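What the Salt Tax Left Behind in Galtaslow

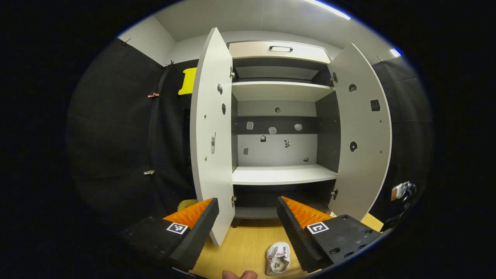 Photo: Zuleica Bezerra

Ask people in Galtaslow what the colonial government did for the town and most will mention the road. It runs 28 miles from the old salt pans to the harbor at Petridis, and it is still the only paved way in or out during the rains. Ask who built it and the conversation gets longer.

The road was dug by men who could not pay the salt tax. Under the rules brought in by the second governor, every household near the pans owed a yearly sum in coin, at a time when few families used coins at all. Those who came up short worked the debt off at 15 days per adult. A surviving labor register lists 425 names from the first season. Next to many of them is a second entry, in different ink, for the following year.

Jeanie Moffat grew up in Petridis and has spent much of her working life on the register. Her book on the salt districts came out in March. She does not argue that the road was worthless, and she is impatient with people who want her to.

"My grandmother rode a bus on it to have her children in a hospital," she says. "Her father's name is on page 7 of the register. Both of those are in the book."

The usual defense of the administration is that it brought courts, a postal service and a working port. All three existed. The court at Galtaslow heard cases in a language most of the town could not speak, with one paid interpreter who was also the tax clerk. The post office handled company mail first and private letters when there was room. The port loaded salt going out and unloaded cloth coming in, and the local weavers at Nakeria were finished as a trade within a generation.

Still, the record is mixed in places. A district doctor named in the files only by his initials vaccinated the pan villages against smallpox over the objections of his superiors, who thought the money better spent on the customs house. Moffat found his letters bundled with receipts for rope. Deaths in the villages dropped, and the next governor took the credit in his annual report.

Independence did not end the salt tax. The new government kept it for 15 years under another name, collected by many of the same clerks. The Darko family, who had leased pans from the colonial office, went on leasing them from the ministry. That part of the story tends to be left out of schoolbooks, and Moffat gives it two chapters.

The pans closed when cheaper salt began arriving by ship. The register is now kept at the district library in Petridis, where readers can ask for it at the desk until four in the afternoon.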